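# Baststead Cargo Liner Kit (20-foot and 40-foot containers)

I'm Magdolna, I run the packing side at Jistness, and this is the moisture kit I get more emails about than anything else we sell. So I've written the page myself this time, and it's longer than the old one. If you already know what you want, the sizes are near the bottom.

The short version: it's a set of hanging desiccant poles, a breathable ceiling sheet and a floor pad, all meant to keep "container rain" off your goods on a long ocean trip. You load the box in a warm, sticky port, the ship heads somewhere cooler, and the steel roof cools down before the cargo does. Water beads up on the ceiling and drips. I've opened boxes where the top layer of cartons had gone soft enough to push a thumb through, and not one drop had come in from outside!

## What comes in the kit

Each 20-foot kit has:

- 8 desiccant poles with hooks
- 1 ceiling sheet with tie cords
- 1 floor pad, in two rolls
- 1 card of humidity dots
- 1 packing log sheet (please fill it in, more on that below)

The 40-foot kit has 15 poles, a longer sheet and four rolls of pad. The hooks are the same in both and fit the lashing rings on any ordinary dry container I've come across. High-cubes are fine too, the cords have plenty of slack.

## Why I like this one

We used to carry a different kit, and it did its job, but the poles were stiff and wouldn't sit in the wall corrugations. They stuck out, the forklift caught them, and then you had brine on the floor before the doors were even closed. Réka Gál, who was loading for us back then, kept sending me pictures of split poles until I gave in and went looking for something else.

The Baststead poles are flat and bend in the middle. They tuck right into the corrugation and stay out of the way. The salt inside turns to a gel as it takes on water, so if one does get torn you wipe up a blob and carry on. Yes, they cost a little more. I'd pay it again.

The ceiling sheet is the part people skip, and I wish they wouldn't. It catches the drips that the poles can't prevent on a really cold crossing, holds the water in the fabric and lets it go again when the temperature comes back up. You tie it a hand's width below the roof and pull it snug — if it sags it touches the cargo, and a wet sheet on a carton is worse than no sheet.

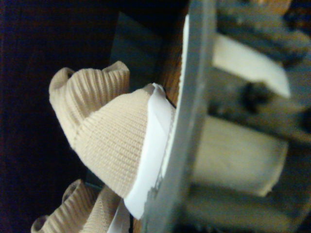 Textiles are what most of you ship with this kit, and they need a bit more thought than machine parts or canned goods. Cotton and wool carry water in with them. You can hang every pole in the box and still get a musty smell if the goods were packed damp. Ribbed knits like this beige one have all those close ridges and a slightly fuzzy surface, and with anything of that sort I'd let the goods rest in a dry room before they get bagged. Then keep the inner cartons off the wall, leave the poles uncovered, and don't load on fresh pallets if you can help it. Green wood is a sponge. I once had a customer blame the poles for a moldy load, and when we went back through the paperwork the pallets had been sawn that same week.

## Hanging it, start to finish

It takes two people and a short stepladder. I've done it alone and I don't recommend it, mostly because of the sheet.

1. Sweep the container and look for daylight with the doors shut. If you can see light, send the box back. No desiccant will save you from a hole in the roof.
2. Roll out the floor pad with the shiny side down.
3. Tie the ceiling sheet at the front end first, then work back toward the doors.
4. Load your cargo.
5. Open the pole bags last of all and hang them as you come out. Put the final two near the doors.
6. Stick the humidity dots inside the right-hand door, take a photo with the seal number, close up.

Please don't open the pole bags early. They start working the second they meet air, and an hour on a humid dock in September uses up capacity you paid for. Mingxuan Liao on our warehouse team keeps them in a lidded tote until the last pallet is in, and I've copied the habit.

## About insurance, since you'll ask

I'm a packing person, so take this as what I've picked up and check it with your own broker. A lot of cargo policies treat condensation as its own thing, separate from seawater getting in. Some cover it, some only cover it if you can show the goods were properly packed for the trip, and some leave it out altogether. Read the exclusions page before you ship. It's dull, but do it with a coffee and it goes quick.

What helps, whatever your policy says, is having a record. That's what the log sheet is for. It has space for the container number, the time you closed the doors, how many poles went in, and the reading on the humidity dots. Fill it in, take your photos, keep a copy at your end. If something does arrive wet, the surveyor is going to ask how it was packed, and "we always do it the same way" doesn't get you very far.

And if you're on the receiving end of a wet box — stop unloading, photograph the ceiling and the top layer, write the damage on the delivery receipt before you sign, and call your insurer or the claims agent named on the certificate. Leave the poles hanging. A full pole says a lot about the trip. Ilango Shenoy, who handles claims questions for our customers, would like me to add that throwing away the packaging is the most common mistake he sees.

## Sizes and codes

| Kit | Poles | Floor pad | Order code |
|---|---|---|---|
| 20-foot dry | 8 | 2 rolls | 839-S |
| 40-foot dry and high-cube | 15 | 4 rolls | 839-L |
| Refill, poles only | 10 | none | 839-R |

Refills come in a sealed bucket. The ceiling sheet can be used again if it comes back clean and you dry it flat, but the poles are one trip only. Please don't try to bake them out. A customer did, in a kitchen oven, and the oven lost.

## Questions I get a lot

**Will it work in a reefer?** No. Reefers handle air in their own way and the poles will only get in the way of it. Ask us about the Pivance pads for that.

**Can I use it for coffee or cocoa?** You can, and plenty of people do, but get the floor pad under everything and add a refill bucket for the longer routes. Bagged beans give off a lot of water.

**How long does it last once it's hung?** Long enough for any normal ocean leg, plus a wait at the terminal. If your box is going to sit in a yard for weeks after discharge, tell me when you order and we'll work out whether you need extra poles.

**Is the gel dangerous?** It's salty and slippery. Wash it off your hands, keep it out of your eyes, and don't let it sit on bare steel or leather. Poles go in the regular trash in most places, but check your local rules.

**Do you ship outside the US?** Yes, through our partner Ahn. Freight is quoted separately and I'll email it to you before anything gets charged.

## Ordering

Use the codes in the table and tell us what you're shipping, the route, and when you plan to load. I do read those notes! If the kit looks wrong for the cargo I'll write back before we pack it. Orders in by 10 in the morning go out the same working day. For bigger orders ask for Magdolna Borbély (yes, there are two of us, I'm Magyar) and she'll set up an account and send you a price list.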